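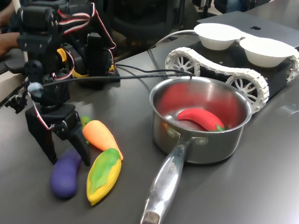
## Allotment, week whatever

Aug 14, 2022. Quick one, bus in 20 minutes.

So the plot at Paltdale is finally giving us something. Carrots mostly. Short fat ones, the soil is full of stones and they fork like mad, but they taste of carrot, so fine. Aubergines no. Two plants, 7 flowers between them, no fruit. Too windy up there I think. Might beg a corner of somebody's greenhouse next year.

Courgettes: stop. Please. Left a bag on the wall by the Weltside gate and it came back with more in it.

Hosepipe still leaking at the tap end. Got a new connector from Claeys in June and it fitted for about a day. Taking it back when I find the reciept.

Also the beans. Sowed some 100 seeds, mice had most of them. Trying again in pots on the windowsill, late I know, but they're only beans.

Soup tonight. Carrots, onion, a potatoe that needs using, cumin if there's any left. Lid on, low heat, forget about it. I never peel the carrots any more, just a good scrub.

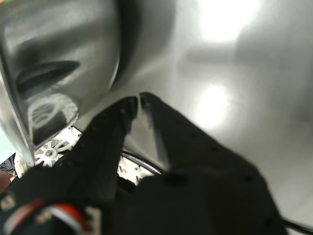 *Shiny metal.*

Next job is the path. Bark chips or old carpet? Everyone at Fatano Lane swears by carpet but it goes slimy and then you're pulling threads out of the ground for years. Leaning bark. Will ask about a shared load.

Right, bus. More when the onions are up.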